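Memory clinic after a concussion: what does a normal MRI rule out?

We use cookies to improve your visit. By continuing you accept our cookie policy. Accept | Settings

Karppinen
Mild concussion in December, still losing words mid-sentence. The MRI came back normal. Does that rule out an injury?

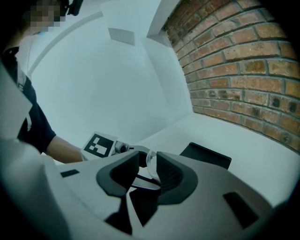

Hand tools with printed markers, in use.

Farkero
No. A standard MRI shows bleeding, swelling and larger lesions. Stretched nerve fibers often leave no visible trace. Ask for neuropsychological testing. It takes up to 6 hours, covers attention, recall and word retrieval, and compares you with people of your age and schooling.
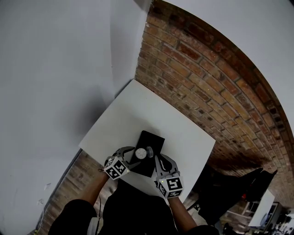 Scores can be pulled down by poor sleep, pain or medication, so bring a full list of what you take. Testing at the Folletport clinic cost me nearly 3,000 before insurance.

Clullov
Mine was normal too. Got better on its own, took ages. Get your eyes checked as well, and see a doctor again if the headaches get worse.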